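Filed under: Staff list / Operations / Automation

To all members of the Mestbridge staff list,

Laurențiu Coman wrote in May:
> Will the arm take over all of the can handling at Custer, and
> if so, what happens to the 2 people now on that station? The
> notice mentioned 1,290 cans per shift but said nothing on staffing.

The question is a fair one, and the notice should have addressed it. No position at Custer will be removed. Both operators keep their grade and hours. Their duties will move from lifting to supervision, restocking and the handling of faults.

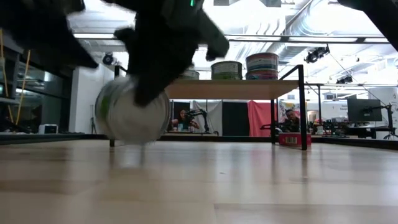 Training for the new duties begins at Sellatdale and will be given during paid hours. Operators will learn to stop the arm, clear it and return it to service. They will also decide how stock is set out for it. Cans stacked one on another, as on the table behind the gripper, remain a matter for the operator's judgment – the written procedure does not yet cover them.

The target for the first period is 817 cans per shift, to be reviewed before any increase to 1,000. Concerns about pace or safety should be sent to the Cattaneo office in writing.

Yiğit Başaran
Operations, Mestbridge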